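Workshop notebook, Flimumton streaming build
September

Morning. Picked up the home screen again where Branwen left it. The new "carry on watching" row now loads ahead of the big banner, which is what Clalotside asked for when they took the service on. On the old Rosser set-top box it still comes up blank the first time and fills in after you press back. Second press is fine every time. I have put the fault down to the picture cache and left a note in the code where I think it goes wrong.

Tried the row with the whole of the Juselex back catalogue switched on. The drama titles sort properly. The children's titles sort by the date they were added to us and ignore the date they were first shown, so a series from decades back sits above this year's. Hefin says the dates came over that way in the handover sheet and he will ask for a clean one.

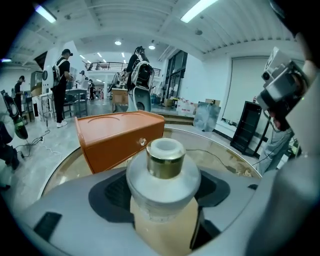
Episode order

Two series are still wrong. The detective one has its Christmas special filed as episode 1 of the following series, so anyone who lets it run on gets the special first and then the real opener. The space serial has parts 3 and 4 swapped. I watched the end of one and the start of the other to be sure. Fixed both by hand in the test list. They will go wrong again at the next import unless the sheet itself is changed, so that is on Hefin's list as well.

Subtitles on the space serial run late after the first advert break. The gap is the same all the way through, which points to the break being counted twice. Took the break marker out and they lined up. Put it back and they slipped again.

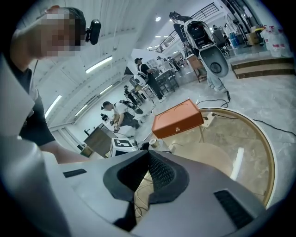 Autoplay

Countdown to the next episode is set at 30 seconds at the moment. Rhydian wants it shorter. I want people to be able to read the cast list. Left it alone for now and added a setting so it can be turned off altogether. The setting holds after signing out and back in on the phone app and the web player. Not tried on the Rosser box yet.

One odd thing: if you pause during the countdown, the clock stops but the next episode starts anyway when it would have run out. Same on phone and web. Need to find where the second timer is being started.

After lunch I went through the trailers. Sound is far too loud next to the programmes, bad enough that I reached for the volume each time. Levels to be matched before the family profile goes out, and no trailer at all on the children's home screen.
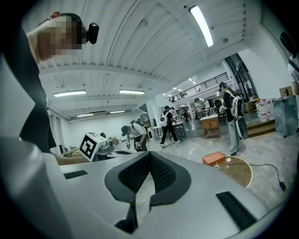
Prys Harries wrote underneath at 4 o'clock that the second timer belongs to the old player and was kept in so that live channels could roll over. He would sooner we switched it off for box sets only and left live as it is. Fair enough, will do it that way and test both.

Still to do: blank row on the Rosser box, autoplay setting on the same box, trailer levels. Eleri has the box until tomorrow morning.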